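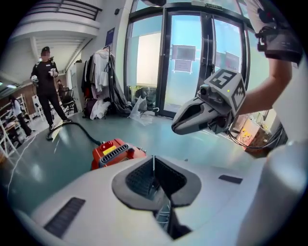 Jayanthi Pillai

Friday, December 1, 2023

4.2 Cables and storage at floor level

The second survey site was a two-level workroom with white walls and a balcony along the upper level. Observations were made in July over 15 working days. Each loose cable was logged by surface (floor, tabletop, or hanging) and by its distance from the nearest walking route. Cables fixed along a wall were left out.

Of the 300 entries, 32 were floor cables lying within one step of a route. The typical case is shown in Figure 1, where a black cable loops across the floor from an orange-red device and curls near a person's feet. Metal shelving holding boxes stands farther back on the same side. Routes to the shelving were the most used in the log, and floor cables on them were moved by hand more often than those elsewhere - usually pushed aside and left.

Tabletop cables were treated as a separate class. Figure 2 includes a thin white cable lying on a gray tabletop, with a small power strip near it. A cable of this kind was scored zero for tripping and one for clutter, following the scale in Section 3. Overhead conditions were recorded only in general terms. Linear fluorescent fixtures and round ceiling lights were both present, and light level was not entered as a variable.

Hegde and Steyn coded the entries independently. They disagreed on 25, mostly where a cable ran partly on a table and partly on the floor. These were assigned to the floor class. 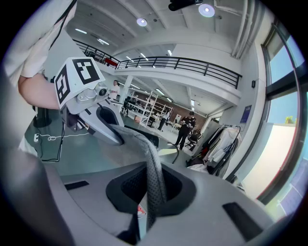
Does a slack loop on the floor count as one entry or two?

One entry. A loop is logged once, at the point where it comes closest to the walking route.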